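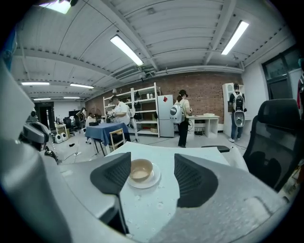
Bowl and saucer on a white table.

Brellbridge Community Help > Events and Entertainment

Guest appearance by a television actress: fees, autographs and photographs

Brellbridge Library Events Desk

The library service has been in contact with Brukimer, the agency which represents the actress Myfanwy Trevor, with a view to her appearing at our reading evening in March. Ms Trevor is well known to residents from the hospital drama Seidel and has recently been in the news following her engagement. The agency has replied in favourable terms and has sent a two-page outline of conditions.

We should be grateful for guidance on three matters. First, the outline states that signing is limited to 45 minutes and that only printed books may be signed. The hall seats 384 and we expect it to be full. Is it usual to issue signing tickets separately from admission tickets, and may a charge be made for them? Second, the outline says that no questions may be put concerning "family or private life". We are unsure how this can be secured when questions are taken from the floor. Third, the local magazine Beriser has asked to send a photographer. Do we give permission for this, or does the agency?

Replies from anyone who has arranged a similar evening would be welcome.

Halls and Bookings, Beriser Road

Signing tickets are normal practice and we would recommend them. At our last evening with a television guest we issued 83 signing tickets for a session slightly longer than yours, and the final people in the queue were hurried. For 45 minutes we would suggest a limit of 50, handed out at the door in order of arrival and marked with a number. Whether you may charge depends on the agreement with the agency. Some agencies treat paid signing as a separate engagement with its own fee, and you should have the answer in writing before any poster is printed.

With regard to questions, please do not take them from the floor. Place cards and pencils on the seats, collect the cards at the interval, and let the chair of the evening choose from them. The chair should have a copy of the conditions and should meet the agency's representative beforehand. If a card mentions the engagement or any relative, it is simply left out. It is advisable to print one line in the programme stating that questions should concern the guest's work.

Photographs require the consent of both parties. The library controls admission to its own premises, and the agency will wish to approve the time and place at which pictures are taken. The usual arrangement is a short session before the doors open, with no flash during the reading. The magazine should be asked to write to Brukimer directly and to copy the letter to you.

seidel_viewer

Saw her at a theatre signing last year and she was very pleasant. They did not allow pictures with her at the table but you could take one from the queue. Will tickets be available to people outside Brellbridge?

Brellbridge Library Events Desk

We thank both contributors. The card arrangement will be adopted, and the matter of charging has been referred to the agency. Admission will be open to all, whether or not they hold a library card. Booking details will be posted on the noticeboard page when the agreement has been signed.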